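Home | Projects | Courses | Students | Contact
Category: Interior Design, Student Work
Reading time: 2 min

Keeping a Patterned Floor Clean: Project Report
Elisa De Luca
26 April 2025

The project looked at how patterned floors hold up to ordinary cleaning in small rental apartments. The building was Plunard House, where 36 units had their floors replaced last July. My question was whether tenants found a chevron floor harder to look after than the plain one they had before.

I left a one-page questionnaire at every unit and visited 2 apartments in person. During the visits I watched the tenant clean one room the usual way and wrote down the tools used and the order of the work. The budget for the whole project was $100, most of it spent on printing and bus fare.
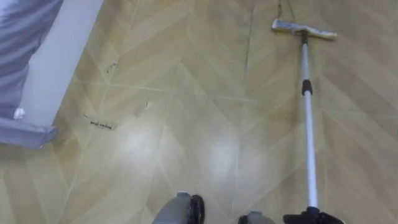

Figure 1. Chevron floor in light tan, honey and darker brown, with a long-handled floor tool at right.

The mix of tones matters for cleaning. Tenants wrote that dust was hard to see on the tan and brown planks in daylight, and that they noticed streaks before they noticed dirt. Several said they mopped in the direction of the lines. Others went straight across the room and saw no difference.

Fabric was the other problem. Bedding, curtains and throws that reach the floor have to be lifted first, and in both visits this took longer than the mopping. Neither tenant moved any heavy furniture. A flat head on a long handle was the tool named most often in the answers, mainly for reaching along edges.

The main weakness is that I did not measure how clean the floors were. I also only have the tenants' word for how often they mop. If I did the project again I would visit each apartment twice and use the same cleaner in both.

Tags: flooring, housekeeping, rental housing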